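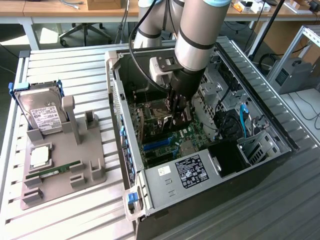
Figure 1. Desktop case on its side with the side panel off, parts tray at left.

3.2 Laying out the parts

I've taken apart more old desktops than I care to admit, and the step I always rushed was deciding where the small stuff goes. Jade Boychuk (who has far more patience than I do!) talked me into a proper tray, and I'm so glad she did. Each part gets a pocket in its own shape, so a processor can't slide around under a power supply cable while you're hunting for a screwdriver. We settled on this layout after 4 drafts, and Mingxuan Qian and I still argue about the spacing of the slotted holders. I like them low, he'd make them taller. 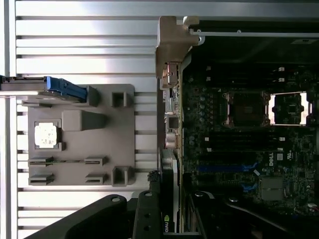 Figure 2. Gray tray beside the open chassis, with the processor in its square pocket.

The processor pocket is my favorite bit. It's shallow, with little tabs at the corners, and the residue on top of the chip stays well clear of everything else. Thin boards stand on edge in the slots. Cleaning off old paste is covered in Section 3.3.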